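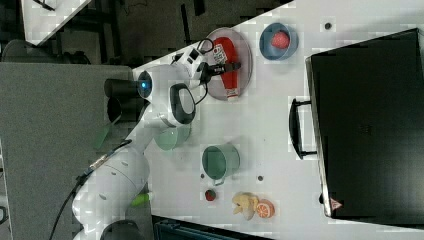
Cooking for One After Sixty: Getting People Back to the Stove
Speaker notes, Grewal Community Kitchen spring series, April

[Slide 1. Wait for the back rows to sit down.]

Good morning. Thanks to Shirley Després for the invitation and for finding us a room with windows. I'm going to talk for half an hour and then take questions. The recipes are on the handout, so there is no need to copy them from the screen.

I run a cooking class for people who live alone. Most of them cooked for a family for decades. Then the house got smaller, and so did dinner. Toast. Soup from a can. Cereal at seven in the evening. They know how to cook. They are out of practice at cooking small.

[Slide 2. The survey.]

Before the first class last year we asked 59 people what they ate the night before. Sixteen had cooked something on the stove. I read all the forms myself. One of them said "crackers, standing up," and I think about that one a lot.

We also asked why. The most common answer was leftovers. People were tired of eating the same stew until Friday. Next came washing up. Cost was lower on the list than I expected. 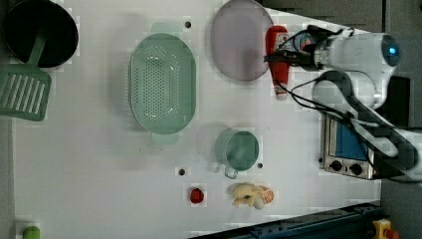
Noémie Perron
Class Leader, Grewal Community Kitchen

[Slide 3. Start with less.]

The first class has no recipe at all. I ask everyone to go home and open the cupboards. What do you reach for every week? Leave that where you can get it. The roasting pan for a 16-pound turkey can go up high or go to your daughter.

Small pots matter. A cup of rice in a big stockpot scorches before it's done. If you buy one thing, buy a small saucepan with a lid that fits.

[Slide 4. Half recipes.]

Halving is harder than it sounds. Things to say here:

Salt and spice - start with half, then taste.
Baking time - check early. A half-size casserole in a smaller dish can be ready well before the card says.
Eggs - beat one in a cup and use half. The other half goes in tomorrow's scramble.
Canned tomatoes - freeze what's left the same day, flat, in a bag with the date on it.

[Ask who has an open can in the fridge right now. Hands go up every time.]

[Slide 5. Cook once, eat differently.]

This is the part people write to me about. Cook plain beans on Monday. Eat them with rice. Next day, mash some on toast with an egg. Freeze the rest in single portions before you get sick of them. Carter Sandhu, who took the class last spring, does this with roast chicken and gets four dinners that don't taste alike. 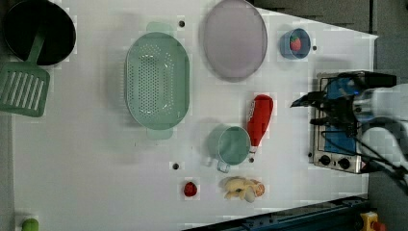

A pot, a spatula and a colander on the table.

[Slide 6. The table.]

Set a place. Use a plate. Sit down. I was doubtful about including this, but Sharon Makori talked me into it and the class liked it. Several people now eat together by phone, with the speaker on. Two of them have done it every Thursday since the fall.

[Slide 7. Next steps.]

The class runs for 8 weeks and there is no charge. Sign-up sheets are by the door. If you work with older adults and want the lesson plans, write your email on the yellow sheet and I'll send them this week.

[Questions. If someone asks about low-salt versions, point to page two of the handout. Finish by noon - the room is booked after us.]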